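Zollcombe workshop puts its robot arm on a monthly care plan

August 18, 2024

The repair workshop at Zollcombe has changed the way it looks after its robot arm, after a bad winter in which the gripper lost its alignment again and again. The arm, which the staff call Jemell, handles folding furniture with metal tubes, and since February it has its own service sheet on the wall.

Ewurabena Opoku, who is responsible for the cell, wrote the sheet herself. She explained that the arm itself gave very little trouble. The weak point was the gripper. The fingers close on painted tube many times in a shift, their edges become rough, and a small error at the tip is enough to make the hold slip.

"We were waiting until something went wrong, and then we lost the whole morning," she said. "Now we stop when the counter tells us, also if everything looks good."

The counter is set to 442 grips. When it is reached, the arm goes to its rest position and the operator cleans both fingers with a dry cloth, feels along the edges for nicks and checks the screws at the base. The complete check takes 38 minutes. Once a month the wrist camera is also set again, with 100 test pictures taken at different heights above the table — a job which was earlier done only twice a year.

The spare fingers come from Kostameck, a small supplier, and the workshop keeps two pairs in the drawer. Ms Opoku would like to have more, but delivery is slow and the price went up in spring.

The wrist camera looks out between the two black fingers, and both of them must be in view before a setting is accepted.
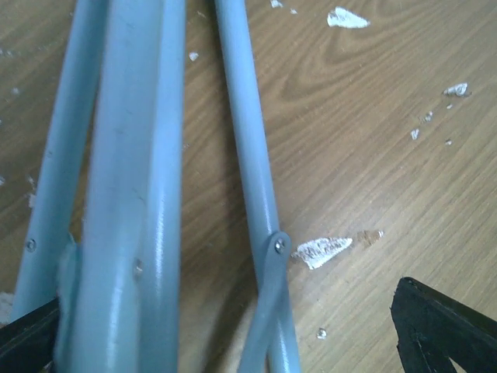
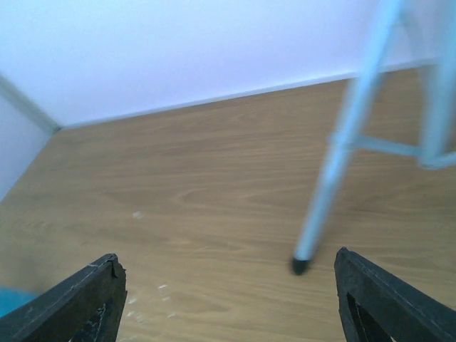
Light blue metal tubing and the wooden surface, from the wrist camera.

Next steps

A second cell, named Zakaria, is planned for the room next door. It will use the same service sheet, but with a shorter interval in the first 40 days — new fingers need more attention at the beginning, according to Ms Opoku. The workshop has not yet decided who will be trained on it.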